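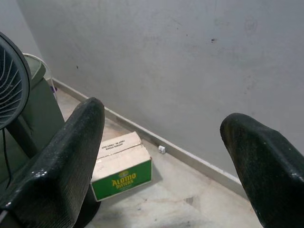
The Medve gripper and a small cardboard box, down by the skirting.

Six weeks with the Medve: a chat with someone who rents robot hands for a living

I'd been meaning to do this interview since December, when I first heard that Fimari had started hiring out its Medve gripper by the month instead of only selling it. I run a small blog about kit most of us can't afford to buy, so a rental was always going to get my attention. The person I spoke to looks after the hire fleet at Fimari's workshop in Borkum Yard, and asked me to keep names out of it, "because my mum reads everything and then rings me up about it". Fair enough!

We sat on two upturned crates with a pot of tea, and I started with the obvious one. What do you get?

"You get two fingers, a wrist camera, the mounting plate and the software, which is called Skikitz, and I'm sorry about the name, I wasn't in the meeting," came the answer. "It goes on most of the smaller arms. If you haven't got an arm, we can hire you one of those as well, but it puts the price up a fair bit."

I said the fingers looked as if they'd had a hard life. They're black and chunky with big rounded tips, and the ones on the hire unit are flecked with pale chips and scuffs, mostly along the edges of the left one.

"Yes, and I won't swap them until they need it. People get very worried about scratches when the kit arrives. They send me photos. I tell them to press on the pads and see if they spring back, and if they do, stop looking at them. A hire drill has scratches on it too."

The job I was most curious about was picking things up off the floor. Benches are easy enough - everything's at a nice height and the light is good. Floors are where I've seen other grippers come unstuck, and I've had a few of them through my own spare room over the years.

"Floors are horrible," I was told, quite cheerfully. "You've got the wall to think about and the skirting, and there's always something standing next to the thing you want. A fan, a bin, a cable hanging down. The arm has to come in at a slant so it doesn't knock its elbow, and then the camera is looking at everything from a funny angle. A plain box is a good one to learn on. It's got straight sides and it doesn't roll off when you nudge it."

The box in question has a bright green side with ALOMO BITTERS on it in yellow, and I wondered whether strong colours helped the camera.

"A bit. Green card against a pale floor is kind to it. Where Skikitz struggles is beige on beige, so the plain top of a box is harder than the printed side. If you're setting up at home, put a lamp on. I say that to every single customer and I'd guess half of them do it."

Now for the moan. I'd found the wide opening between the fingers brilliant for lining things up, but closing it on anything thin was a pain. On my own trial I had eight goes at a paper envelope and gave up. I put this to my host, expecting a bit of a sales pitch, and got a shrug.

"It won't do envelopes. I'd tell you that on the phone before you paid. Round fat tips are for boxes, tubs, shoes, bottles if they're standing up. We've got a thinner set on the way but I'm not promising a date, because I promised one last time and then had to write a lot of emails."

And the view from the wrist? You see an awful lot of finger in it, which put me off to begin with.

"It puts everyone off. Then after a day or so you find you're steering by the tips, a bit like parking by looking down the bonnet. We did try the camera higher up and you lost sight of the bit that matters."

We went on to the dull but useful stuff. The shortest hire is two weeks, the deposit comes back within a few days of the kit, and you pay the postage one way. There's phone help in the afternoons. The printed guide is poor (my words, though I didn't get much of an argument) and I'd skip straight to the videos.

I asked who hires it, thinking it'd be all universities.

"Loads of people in sheds. Someone wanted it for sorting plant pots. Somebody else just wanted to see if they liked having a robot before they bought one, and they didn't, and they sent it back beautifully packed. I was quite pleased with that one."

I've kept mine on for another month. The thin fingers had better turn up while I've still got it.

Posted 2026-09-11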